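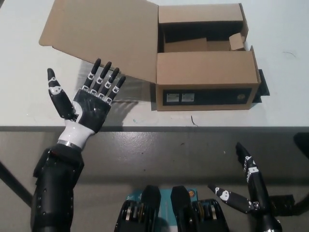 Tredeck Help > Set-Up Guides > Packing and Returns

Section 4. Opening, keeping and reusing the carton

Reading time: 4 minutes

This section covers the shipping carton for the Riritz desk lamp. Keep the carton and its inner pieces until the lamp has been assembled and tested. A return sent in a different box may take longer to process.

Before you start

Clear a table or counter large enough for the carton with its lid folded all the way back. Wipe the surface and let it dry. Grit under the carton can scratch a painted or glossy tabletop.

You will need a blunt-tipped cutter or a pair of scissors, and packing tape if you plan to close the carton again.

CAUTION: Do not push a blade through the tape deeper than the thickness of the cardboard. The lamp cord is packed close to the lid.

4.1 Opening the carton

1. Set the carton on the table with the lid facing up.

2. Cut the tape along the front edge first, then along both sides.

3. Lift the lid and fold it back until it lies flat on the table. Do not tear it off. The lid is part of the carton body and can't be replaced separately.

4. Raise the side flaps one at a time.

5. Take out the paper envelope and set it aside. It holds the warranty card and the hardware bag.

NOTE: If a flap has been glued down by mistake, slide a ruler under it and work toward the corner. Pulling from the middle splits the cardboard.

4.2 Removing the contents

1. Lift the lamp base straight up with both hands.

2. Remove the arm and the shade. Leave them in their sleeves until you reach Section 5.

3. Check the corners of the carton. The spare fuse is wrapped in tissue and may have slipped down beside an insert.

4. Leave the cardboard inserts in place if you intend to store the carton. If you take them out, mark which side each one came from.

CAUTION: Keep sleeves and small parts away from children and pets.

4.3 Storing the carton open or flat

To store the carton assembled, put the sleeves back inside, fold in the side flaps and close the lid without tape. Keep it off basement floors. Do not put more than 2 pounds on top.

To store it flat:

1. Remove the inserts and stack them.

2. Turn the carton over and slit the bottom tape.

3. Press the sides together along the existing creases.

4. Slide the inserts between the panels and tie the bundle with string. Tape left on cardboard for a season tends to pull the surface away.

4.4 Repacking for a return

1. Rebuild the carton if it was stored flat. Tape the bottom seam twice.

2. Put the inserts back before anything else.

3. Place the base in first, then the arm, then the shade.

4. Add the warranty card and the return slip. Write the order number on the slip in pen.

5. Close the side flaps, then the lid. Shake the carton gently. If anything shifts, open it and fill the gap with crumpled paper.

6. Tape the front edge and both sides. Cover or cross out any old shipping label.

NOTE: Returns are accepted for lamps ordered in November until the end of January. For other months, see the terms on your order slip.

If the carton arrives crushed or wet, leave the contents inside and contact Tredeck before going further. Ask for form 106.

Previous: Parts list | Next: Assembling the base | Contents | Contact

Comments

Kwabena Ayaaba
The fuse was under the insert on the left side in mine. I had already flattened the box before I read 4.2, so check first.

prodance_fan
Does the string have to go both ways around? One loop keeps sliding off when I carry it.

Dogbe
Two loops, crossed. I keep mine behind the closet door and it has been fine.

M.
Step 4 in 4.2 should say to mark them with pencil. Marker came off on the lampshade sleeve.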